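Häufige Fragen zur Kursanmeldung

Werkstattkurse Minitz: Holz, Leim und kleine Möbel

Wie melde ich mich an?

Über das Formular auf der Seite des jeweiligen Kurses. Nach dem Absenden bekommen Sie eine Eingangsbestätigung per E-Mail. Ihr Platz ist reserviert, sobald die Kursgebühr eingegangen ist. Telefonische Anmeldungen nehmen wir nicht entgegen.

Brauche ich Vorkenntnisse?

Für die Grundkurse nicht. Beim Aufbaukurs »Kästen und Schubladen« setzen wir voraus, dass Sie eine gerade Linie sägen und einen Stechbeitel abziehen können. Wer unsicher ist, fragt am besten vorher bei Hammad Kazmi nach, der beide Kurse leitet.

Wie groß sind die Gruppen?

Höchstens sieben Personen. Bei weniger als fünf Anmeldungen behalten wir uns vor, den Kurs zu verschieben. Sie können dann zum neuen Termin kommen oder erhalten den vollen Betrag zurück.

Muss ich eigenes Werkzeug mitbringen?

Nein. Sägen, Hobel, Zwingen und Stechbeitel sind vorhanden. Eigenes Werkzeug dürfen Sie gern benutzen, bitte beschriftet. Leim und Schleifpapier sind in der Gebühr enthalten, das Holz wird nach Verbrauch abgerechnet.

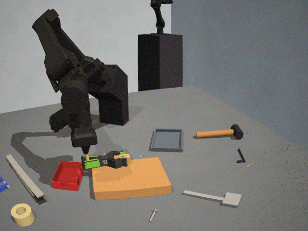
Was kostet ein Kurs?

Der Grundkurs kostet 200 Euro. Die Preise der übrigen Kurse stehen auf der jeweiligen Kursseite. Für Auszubildende und Studierende gibt es auf Nachfrage eine Ermäßigung, der Nachweis wird am ersten Kurstag vorgelegt.

Welches Holz wird verwendet?

Im Grundkurs Fichte und Kiefer, im Aufbaukurs meist Buche oder Esche. Wir beziehen das Material vom Sägewerk Idcombe. Mitgebrachtes Holz muss trocken und frei von Nägeln sein. Altes Bauholz verarbeiten wir nicht an den Maschinen.
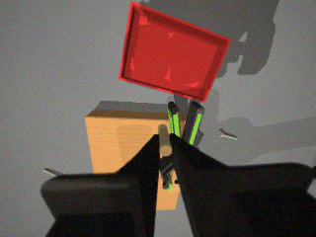 Ausnahmen sind nach Absprache möglich, wenn das Stück ausschließlich von Hand bearbeitet wird. Schicken Sie dafür bitte vorab die Maße.

Was ziehe ich an?

Geschlossene, feste Schuhe und Kleidung ohne weite Ärmel. Lange Haare werden zusammengebunden, Ringe und Ketten abgelegt. Gehörschutz und Schutzbrillen stellen wir.

Kann ich kostenlos absagen?

Bis fünf Tage vor Kursbeginn, danach wird die halbe Gebühr fällig. Eine Ersatzperson können Sie jederzeit nennen.

Finden im Sommer Kurse statt?

Der letzte Kurs vor der Pause läuft im Juni. Die Herbsttermine stehen danach auf der Startseite.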